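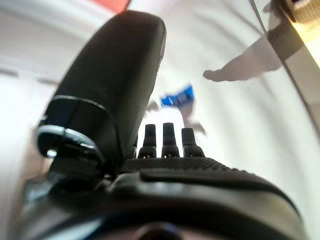

Loukia Petridis asked if the three fingers must always close together, or if the thumb can go first and wait for them. Her team would like the thumb first, because small things turn away when all the fingers arrive at one time.

Staltley Robot Hand Club
Minutes of the Tuesday meeting

Present: Soledad Painemal (chair), Imke Dreßler (minutes), Loukia Petridis, Jhair Condori
Excused: Davina MacAulay
Start: 18:00

1. Closing order of the fingers
Jhair answered that the control program permits both, but the setting is now the same for every grasp. He can make it a separate value for each object. Soledad was afraid that this gives too many values to keep in order before the competition. After some discussion it was agreed to have two closing orders only, "together" and "thumb first". Jhair writes the change and Loukia tests it.

2. Minutes of the last meeting
Accepted with one correction. Under point 4 it was written that Mislow pays for the travel. The correct text is that Mislow pays for the entry, and the travel is still open.

3. Palm and grip
Loukia reported that her team wants to compare the grip with the bare palm and the grip with a thin rubber sheet over it. Imke remarked that the rules of the Asante Cup do not allow material which is added after the inspection. If we want the sheet, it has to be on the hand when we come to the inspection table. Loukia will write to the organizers and ask if the sheet must also be named in the parts list.

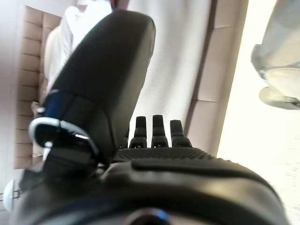 Thumb and three fingertips above the textured palm.

4. Recording of grasps
The plan from the beginning of the term was 2000 grasps until June. Jhair said we are at around half of it. The sessions with 30 grasps in one go are too long, and the notes at the end become careless. From now on a session has 18 grasps, then a break, and another person takes the notes. Soledad asked that failed grasps are written down also, with one or two words about the reason. "Bad" is not a reason.

5. Report for Fonance
Fonance expects the student report before the money for the second half is released. Davina sent her part by mail. Imke has read it and finds it good, only the section about safety is short. The part of Jhair is missing. He promised it for the next meeting.

6. Other
The key of the cabinet goes back to the hook after each session.
New members can be accepted until we are 13. Soledad keeps the list.

Next meeting: Tuesday, 18:00, same room. Davina takes the minutes.

Minutes: I. Dreßler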